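Support › Hand teleoperation › Recording demonstrations

Recording grasp demonstrations: frequently asked questions

Maintained by Verena Frei and Gebhard Camenzind, Umerham bench. Last revised November 20, 2025.

What counts as one demonstration?

One approach, one grasp attempt, one lift and one release, recorded without a pause. The operator starts and stops the recording with the foot pedal. If you have to reopen the hand and try again, keep recording and tag the file "regrasp". Do not trim it.

How many do we need for each object?

The Flemau trainer expects 300 per object. It will run with fewer, but below 109 the grasp classifier refuses to load and gives no useful error message.

Why use a toothpaste tube?

It is cheap, the body bends, and the cap does not. An operator used to rigid blocks tends to squeeze too hard on the soft section. Glossy packaging also throws highlights into the wrist view, and the model has to cope with those sooner or later.
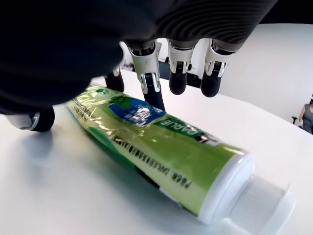 Should all the fingertips land together?

No. Let whichever finger meets the object first stay where it is and bring the others in afterwards. With the glove this feels slow. Forcing all the tips down at once usually rolls the tube.

Does the thumb need separate calibration?

Yes, at the start of every session and after any glove change. Hold the glove flat for 30 seconds, then make two slow fists. Thumb offset is the commonest cause of rejected files — Ottilie Fankhauser's error log has the details, sorted by operator.

Where should the object be placed?

Anywhere within reach, at any angle, with either end towards the palm. Change the angle between takes. A set in which every tube points the same way will train, and will then fail on the first tube that doesn't.

Is it a problem if the hand hides part of the object?

Not for the wrist view. A thumb over one end is normal during an approach. Reject the take only if the object is hidden for its full length.
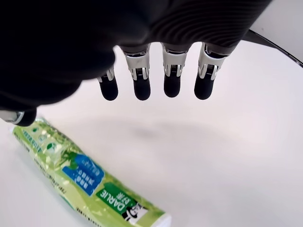 Wrist view: thumb tip over the upper-left end of the tube, other visible fingers clear of it.

Can I drive the arm from the keyboard instead?

For positioning, yes. For the grasp itself, no. Keyboard steps show up in the joint data as a staircase and the Simard filter throws them out.

What speed should I work at?

Slower than feels natural. Rustley, our playback tool, marks any joint that hits its velocity limit in red. Up to 2 red marks in a file are accepted — more than that and the take must be repeated.

Who do I ask about a rejected file?

Send the file number and the reject code to Trudy Wihongi. Questions about the glove hardware go to Wendelin Gruber.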